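Materials and Surfaces, Unit 6: Work Surfaces and Storage Trays
Course notes, March
Instructor: Natsumi Nishimura. Lab supervision: Peadar Foley.

6.1 Surface finish

A work surface is specified by color, texture and gloss. Pale finishes show dropped parts well but return a lot of light. On a glossy or semi-gloss top, a lamp placed opposite the viewer produces a bright patch in which the grain is hard to read. Scratches and fine debris inside that patch are easily missed. Inspect the top from two positions, or move the lamp and inspect again.

Matte plastic scatters light more evenly. Dust still shows on it, mainly on flat faces in a darker color. Wipe trays and lids before weighing.

6.2 Edges and cutouts

Corners on molded parts are rounded to reduce stress and to help the part release from the mold. A notch in a long edge removes stiffness from that edge, so the lip on either side is often extended or thickened - the Greltik sheet in your packet gives two such sections. Record the position of any notch from the nearest corner, along with its length and depth. Draw the inner corners with their radius.

A raised part on a table casts a shadow along the side facing away from the light. The width of the shadow depends on lamp angle as well as part height and is not accepted as a measurement. Use the height gauge.

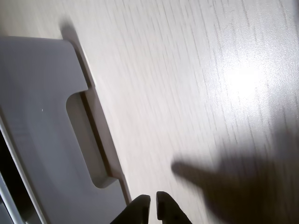 How much clearance should be left between a tray and the edge of the bench?
Leave 129 mm on the working side. The back edge may touch the wall strip if the tray has no lid.

6.3 Bench exercise

Work in pairs. Each pair takes one tray from the Cultell set and measures the following:
Overall length and width
Height at all four corners
Corner radius
Notch, if present

Load the tray with the 800 g test weight at the center and repeat the corner heights after 14 minutes. Report the difference for each corner, with sign. Daichi Ueda holds the spare gauges.

Results go on the Unit 6 sheet in pencil. Sketches are to be full size, top view and one side view, with hidden lines dashed.

Reading for Unit 7: Furukawa, chapter on joints and fasteners.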